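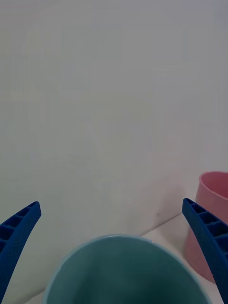 Notebook > Forensics Lab > Drive Intake

April 28, 2019 - Shahab Arabzadeh

Second go at the Najafi practice drive. Griltar choked on it again last night, same spot as before, and left me a log with 401 read errors in it. I'd blamed the drive, but I swapped the cable on the write blocker this morning and the count dropped to 356, so now I'm blaming two things!

Started a fresh image in Treva with the block size turned way down. Slow going (almost 900 minutes on the clock if you believe the progress bar, and I don't), but it gets past the bad patch without hanging.

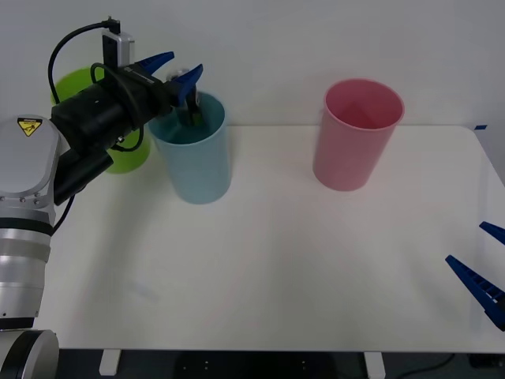 Three plastic cups on the white table.

While that ran I went back over the hashes from the Desitside set. Item 1831 still doesn't match the intake sheet. I hashed it twice in Griltar and once in Treva, and all three agree with each other, so I'm pretty sure whoever typed up the sheet swapped a couple of characters - it looks like a "b" for an "8" near the end. I have NOT corrected the sheet. I put a note next to it with my initials and left the original entry alone, please do the same if you find another one.

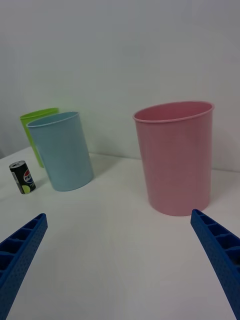

Pink cup at right, light blue cup at left, and the small soda can.

To do: order two more short SATA cables, label the bad one, ask if we can get the Treva logs to save in local time. I keep subtracting four hours in my head and getting it wrong.

Image still running when I wrote this. Don't touch bay two.

Last updated: September, S.A.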